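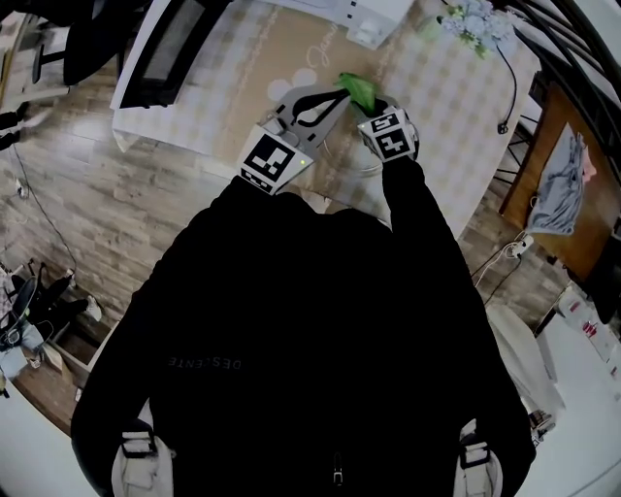
Tablecloth (small dining table)

Gustby Household Wiki > Table > Linens > Tablecloth

A tablecloth is a piece of fabric or wipeable sheet laid over a table, and I've been keeping this entry going long enough to have opinions on it. The pale checked kind with a band across the middle, maybe with a cartoon bear head and a bit of cursive writing, is what I'd call the café style – cheerful, a little childish, and great on a white table!

Patterns and plates

Checks hide crumbs pretty well. A plain beige band doesn't, so I'd put the plates there and wipe it more often. Clear glass plates let the print show through, and I love that (Canan Sarıgül, who edits the Napkins page, prefers solid white ones).

Wiping down

Lift the plate, wipe under it, put it back. I like a bright green cloth because I can always find it again. Shake the crumbs off over the sink first, then go from the far edge toward yourself. Artificial flowers at the corner of the table need dusting too, and so does the top of any small appliance you keep there.

Sizes

My own table takes a cloth 1330 mm long, with an overhang of 18 cm at each end. Wash it every 7 days if you eat there daily.

Related entries
Table runner
Dishcloth
Glass plate
Artificial flowers

Contact Gustby | Back to top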